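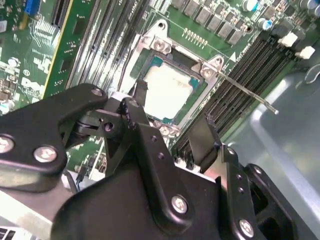 Is it worth fixing up an old desktop instead of buying a new one? For most people who just do email, forms, telly and a bit of photo sorting, an old one with more memory and a new drive will do for years.

Right, thread, because I've had the same message off half of Denside this week and I can't keep typing it out. On my lunch so bear with.

First thing. Find out what's actualy slow. Turning on? Opening stuff? Or only the internet? If it's only the internet then no amount of new bits will help, go and shout at your router.

Slow to turn on and it makes a crunching noise - that's an old spinning drive. Swap it for a solid state one. Biggest difference you'll ever feel for the money. Did my mum's in October and she rang to ask what I'd broken, it came on too fast.

Memory next. Fine until you open a few tabs then it crawls? More memory. Check what type the board takes BEFORE you buy. I have a drawer of the wrong sort. Ask me how.

Costs, because everyone asks. Last one I did came to £87 all in, drive and memory, second hand memory. Inga's was £30 as she only needed the drive. Prices have gone daft lately so yours may be more.

Backups. Do them first. Not after, not "when I get a minute". Copy the photos to something you can hold in your hand, then open a few off the copy to check they're really there. I'll wait.

Someone asking about changing the processor. You can, sometimes, but on an old machine I wouldn't bother. Fiddly, the pins bend if you look at them funny, and the board might not take the newer one anyway. Spend it on the drive.

Dust! Forgot dust. Plug out, take it outside, soft brush, hold the fan still with a finger while you do it. Urho Seppälä at the Hekham repair morning taught me that one and I've done it his way ever since. Takes five mins.

When to give up: it won't run a system that still gets security updates. Or the board itself is dead. Or you've already spent more on it than a refurbished one costs (me, twice).

Oh and you can put a free system on if Windows won't have it. My uncle's been on one for 6 years, thinks it's Windows, very happy man. Printer was a pain for an evening, fine since.

Damis on the high street still does refurbs with a guarantee, if you don't fancy any of this. Ask what drive is in it before you pay. If they say "a big one" ask again.

Old one going to the tip? Take the drive out first. Or wipe it properly, dragging stuff to the recycle bin dosen't count. The tip at Denside takes the rest, small electricals bay, round the back past the garden waste.

Replies are open but I'm back at work in 5. Put the make and model in your message pls, "the black one" is no use to me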